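Gustero T2 box tape dispenser: six weeks of use

The Gustero T2 is a bench-mounted dispenser for water-activated paper tape. I bought it to replace a hand-held gun on small mailer cartons, mostly single-wall. It has run through nearly 2000 cartons so far, with tape from two suppliers, Mirnstead and Uzor.

Feed length is set by a lever with detents. Repeatability is good on short strips. On long ones the feed wheel slips slightly when the roll is new and heavy, and the strip comes out short. Backing off the roll brake a quarter turn fixed it.
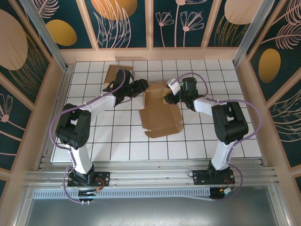
Plerkier wrote under my first notes that the slip comes from the pressure roller and that the brake only hides it. I cleaned the roller with alcohol and put the brake back to its old setting. Slip was reduced but still present.

The water tank clips in from the rear. Brushes need a soak before first use, and the manual leaves this out. With the Mirnstead tape the adhesive wets evenly. The Uzor tape is stiffer and wants a fuller tank.
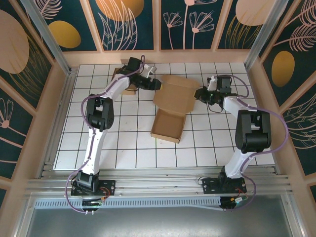 Cut quality depends on the blade more than the tape. Mine left a ragged edge after carton 657, and a light honing restored it. To check for skewed cuts I lay strips along a ruled surface; thin black lines on white tile, like the grid shown, make a skewed edge easy to spot. The T2 cuts square at every setting up to the longest.

Noise is moderate. The feet grip well on a smooth bench, but they collect paper dust and should be wiped every 200 cartons.
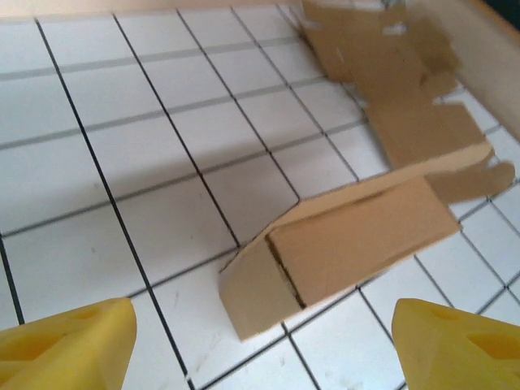
Verdict

Recommended for anyone sealing up to 100 cartons a day. Above that, the tank is too small. Spare brushes are sold only in pairs.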